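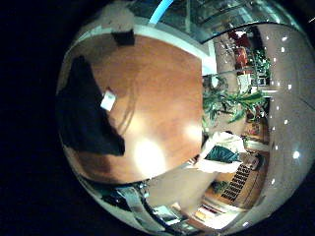
**Wrist camera on a home-built arm: glare keeps beating my cloth finder**

Posted by Bovulel

I've been building a two-finger arm in my spare time, which is to say since January, and it now does everything except the job. The job is picking dark cloth up off a table. I gave it a fisheye at the wrist so it could see the whole room, and it sees the whole room beautifully. It will happily lock on to the potted plant.

What it won't do is hold on to the cloth. The tabletop is a warm orange-brown wood and the ceiling lights leave a fat white blob in the middle of it. My script (plain thresholding, nothing clever) decides the blob is the most interesting thing in the world and sets the exposure for that, and the cloth turns into one black lump with no folds to aim at. The small white card I put down as a marker gets mixed up with the blob as well.

I've had 43 good grabs out of 80. Turning the ceiling lights off helps, but then I walk into things. Is this a lens problem, a lighting problem or a me problem?

---

**Zitine**

Lighting, mostly, with a bit of you.

Lock the exposure first. If auto is on, every threshold you pick is a guess about a number that moves. Set it by hand with the cloth in view and let the blob blow out – you don't need any detail in there.

Then mask the picture. You only care about the tabletop, so black out the rest before the script gets a look, plant and ceiling included. Your own fingers too, if they're big and blurry along the edge like mine are. I lost a whole weekend to an arm that was trying to pick up its own hand.

For the marker, swap the plain white card for a printed black-and-white pattern on matte paper. Plain white on a shiny table is asking for it.

If the glare is still a pest, throw a dull grey mat over the wood. It looks awful and costs next to nothing.

---

**Godoy**

Get a better camera. Mine was 497 dollars and I have no trouble with glare.

---

**Resolton**

I have the same camera as Godoy and plenty of trouble with glare.

Agree with Zitine on exposure. I'd also straighten the fisheye before you work out any grab points. Near the rim of the circle everything bends, and a fold that looks close can be well off to one side. Calibrate with a checkerboard at a few heights, and keep the middle of the view for the last 7 centimetres of the approach.

Small lamp off to the side, too, low down. Dark cloth lit from straight above has no shape at all, but from the side the folds throw a bit of shadow and you get edges to work with. Then you can leave the ceiling lights on and stop walking into things.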